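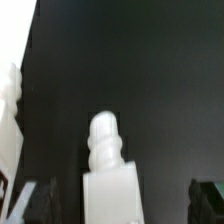

Figure 1. White surfaces at close range, flat below and ridged above.

What Do We Call White?
Final project report, Language and Everyday Life
Gilmartin College, Feb 9, 2021

1. Why we picked this

Our project began in a paint store. One of us was helping to repaint a bedroom in August and came home with a strip of cards that all looked the same, except that one was called Oat Milk, one was called First Frost and one was called Clendiris, a word none of us could find in any dictionary. We spent a whole evening arguing over which was the warmest. By the end of it we had our topic!

English has plenty of everyday words for red things and brown things, but for pale colors most people get by with white, off-white, cream and maybe ivory. Paint companies need many more names than that, so they borrow from food, weather, cloth, stones and places. We wanted to know two things. Do ordinary people agree on which name goes with which pale color? And do the names change how people feel about the colors?

2. What we did

We bought 24 paint cards from the Trorkau range, cut off the printed names and glued each one to a gray backing (gray because a white backing made the darker cards look dirty, which we learned the hard way). Then we set up a folding table in the student center and later at the public library in Clultonberg, and asked people to stop for a few minutes. In total 140 people took part.

Everyone did 2 tasks. In the first, they gave each card any name they liked, without help. In the second, they got the real names on slips of paper and laid each slip on the card they thought it belonged to. We wrote down the slips and also any comments, and the comments ended up being our favorite part of the data.

Light was a constant headache. The library has big windows and the student center has ceiling tubes, and the same card could look yellowish in one place and a bit blue in the other. We borrowed a desk lamp and used it at both sites, but daylight still leaked in at the library. Anybody repeating the project should find a room where the blinds close. 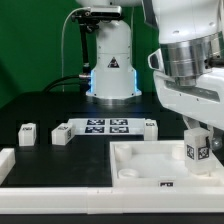 One woman at the library told us that white isn't a color in her house, it's an argument, and that she and her sister had once painted a hallway three times over it.

She was far from alone in having strong feelings. People who had painted a room in the past gave longer and more daring names than people who hadn't. They also used more words from the kitchen. Milk, butter, rice, flour, eggshell and mayonnaise all came up again and again, and mayonnaise was never meant kindly.

3. What we found

In the naming task, the plain word "white" was the most common answer for nearly every card. After that came cream, which people used for anything even slightly yellow. Cool whites were harder. There seems to be no everyday word for a white that leans toward blue, so people reached for snow, ice, paper, hospital and, several times, toothpaste.

In the matching task, agreement was much lower than we had guessed. Food names did best. If a name mentioned butter, people picked a yellowish card, and they were often right. Weather names did worst, and we think we know the reason: frost, mist and cloud could each be warm or cool depending on what sort of morning you have in your head. Place names were pure guesswork. Clendiris landed on almost every card in the set, and yet lots of people told us it was the prettiest name!

We also noticed a difference by age that we didn't plan to look for. Older visitors in Clultonberg used cloth words such as linen, muslin and lace. Students hardly ever did, and two of us had to look up muslin afterward. 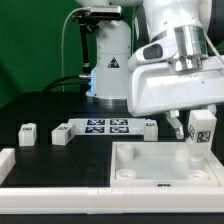 But surely nobody buys paint by the name, another visitor objected, you hold the card up to the wall and squint.

We took that seriously and went back through our comments. Plenty of people said the same thing, and then changed their opinion of a card once they saw a slip next to it. A card that had been called "old tooth" in the first task became "sort of elegant" when it was lying beside the word Linen. We can't call it proof, as we didn't measure liking on a scale, and we wish we had.

4. A bit of background

We compared our cards with a Trorkau leaflet from 2000 that the store kept in a drawer and kindly let us copy. Its whites have much plainer names: Soft White, Warm White, Antique White. The newer names are longer and tell more of a story. One leaflet is thin evidence, but it would be great fun to collect a full run of them.

5. Problems and next steps

Our sample leaned heavily toward students and library regulars. We worked only in English, although several people offered names in other languages and we'd love to do a second round with those. The glue also wrinkled some of the cards, and wrinkles cast tiny shadows, so use double-sided tape.

The full list of names people invented is in Appendix A. Start with the entries under card K.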